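Judcombe students put two-arm sorting bench through first trials

12 January 2026

The automation club at Judcombe Technical College has begun trial runs on a two-arm bench it plans to enter in the Lurndale student handling contest. The project, named Filtarier, started in September with a team of 12.

The task is to move small parts into a shallow wooden tray with parallel grippers. The club has logged 1084 attempts so far, each scored by hand.
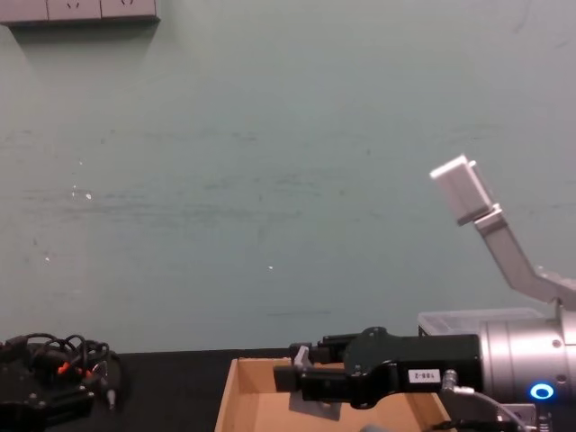

Contest rules allow up to 45 seconds per part - grasp, transfer and release included. "Release is where we lose time," said Abrehet Sisay, who writes the motion code. Lorcan Corrigan handles cabling and calibration.

Both arms run from one controller. The club is now comparing 4 approach heights over the tray, and will fix one before entries close.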